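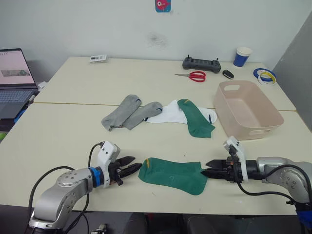 Radwan says you're supposed to pair them before they go in the wash, pin at the cuff, one pin per couple, and then there's no sorting at all. Fine. Tried the pins. Two weeks in April, I think, and then the pins were in the washer door seal and I was down there with a flashlight at 11 at night.

So. Sock day again. Quick entry, have to leave in 20 minutes and haven't eaten.

Greens, grays, the white ones with the dark line. Greens are the Mallura pair, dark with the bit of yellow. Bought for hiking, never hiked in them, best socks I own. Yellow stitching at the heel still bright. The Feltstead grays have gone thin, you can feel it when you pull them over your hand. Should toss them. Won't. They go on under boots and who's looking.

White one still single. Checked the dryer drum, checked inside the duvet cover, checked the pants legs. 4 loads this week and it hasn't turned up. Giving it untill the end of the month and then it's a dust rag.

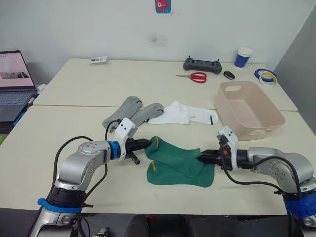
Flat first, then fold. I keep rushing and balling them up and the cuffs go slack, Mom's been right about that for thirty years. Toe to cuff, smooth it out, other one on top, fold over once. Takes no longer really. Then into the pink basket, greens on top where I can grab them.

Basket needs a wipe too. Tomorrow.

Other stuff. Scissors have to go back in the drawer, also the tape, both rolls, I bought a third one last month becuase I couldn't find either. Cancel the Urkatness box before they send another set of "assorted ankle", I don't wear ankle. Call about the washer, it's walking again on the spin. Folded bit of cardboard under the front foot helped for a day.

Dinner was going to be soup. Toast now. Out of butter, put on list. Where is list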